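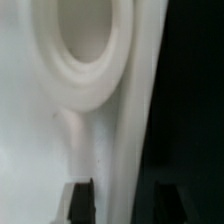

Filed under: Meeting Notes / Molded Parts

Rivotport cover - parts review, October

Present: Tomomi Katayama (chair), tooling, assembly, purchasing, quality, packing. Customer service joined for item 5 only. Apologies from the paint room.

Meeting opened at 9:40 a.m. in the small room next to receiving.

1. Notes of the last meeting

Accepted with one change. Under "Packing", the line about the Zistberg cartons should say that the old size stays in use until stock runs out. It had been written down as already withdrawn.

2. Surface finish

Tooling reported that the matte texture on the tool was touched up after the last run and the next covers off it looked even from one side to the other. Assembly agreed for the flat areas. There was some discussion about the raised collar around the oval opening, where the stepped bands catch the light and small marks are easier to see than elsewhere.

Quality asked for one rule on marks, as the two shifts have been sorting differently. Agreed:

- Dark specks on the flat surface are accepted if they can't be felt with a fingernail and can't be seen at arm's length.
- Any dent or mark where the rib meets the collar goes to the hold shelf for a second look.
- Marks inside the opening are accepted, as the insert covers them.

Purchasing asked if the specks come in with the resin from Clultberg. Tooling thinks it is more likely leftover dark material from the job run before ours on the same press. A longer purge will be tried before the next run and the scrap from it kept in a separate bin so quality can look through it. Purchasing will still ask Clultberg for the lot record.

Action: quality to write the rule on one page and post it at both benches.
Action: tooling to run the longer purge.

3. Color

The paint room sent a note ahead of the meeting. They find the covers slightly warmer than the base they are matched to. Assembly hadn't noticed it. Katayama said the comparison had been made under the old tubes over bench 4, which have a yellow cast, and asked for it to be done again near the loading door in the morning. No change to the color mix until that has been done.

The question of who keeps the master sample came up again. There are two at present, one in the quality cabinet and one in a desk drawer in purchasing, and they don't match each other. The one in the cabinet is the master. The other will be marked "do not use" and moved to the sample box.

4. Rib and edge

Assembly raised the long edge ridge. The foam pad supplied by Thygesen sits well against it on most covers but lifts at one end on a few. Assembly has been pressing it down by hand and holding it, and this slows the line.

Tooling measured a set of covers and found nothing wrong with the ridge. Purchasing measured the pads and found them a little long. Thygesen has agreed to look at their cutting die. They would like a few covers to try the pads on at their end, and this was agreed.

The narrow rib below the collar was discussed briefly. Tooling would like to make it thicker at the bottom so it fills more easily. Quality was against this for now, in case it shows as a sink mark on the other face. Left as it is. Tooling may bring it back with a trial part if they want to, but the trial is not to hold up the regular run.

Action: purchasing to send covers to Thygesen, wrapped singly.
Action: assembly to set aside any cover where the pad lifts, with the press time written on masking tape.

5. Returns

Customer service had one new complaint, a cover that arrived scratched along the ridge. The carton had no divider in it. Packing said dividers had run short that afternoon and a few cartons were closed with paper only. Katayama asked that this not be done again - if dividers run out, packing stops and the cartons wait.

A replacement has been sent. The scratched cover is coming back and will go to the training bench.

Customer service also passed on a question about cleaning. The advice is a damp cloth and dish soap, no scouring pad. The wording on the leaflet says "mild cleaner", which people read in different ways. Leaflet to be changed at the next reprint.

6. Stock

Purchasing read out the count:

Covers, finished and packed: 468
Covers on the hold shelf: 141
Pads: almost 3000

The hold shelf figure is higher than anyone wanted. Part of it is down to the two shifts sorting differently (see item 2). Quality will go through the shelf again using the new rule before anything is scrapped. Assembly offered a person for the second half of the shift.

Packing asked for the covers on the hold shelf to be stood on edge with paper between them. At the moment they are stacked flat, and the collars rub. Agreed, starting today.

7. Other business

The label printer by the packing table is skipping the last line again. Maintenance has been told.

Assembly asked if the bins for good parts and hold parts could be different colors. Purchasing has gray and blue in the store room. Blue for hold.

The paint room note also mentioned the draft from the loading door. Carried over to the next meeting, when they can attend.

Meeting closed at 10:35 a.m. Next meeting in the same room, after the purge trial. Tooling to let everyone know when that is.

Notes taken by packing, checked by T. Katayama.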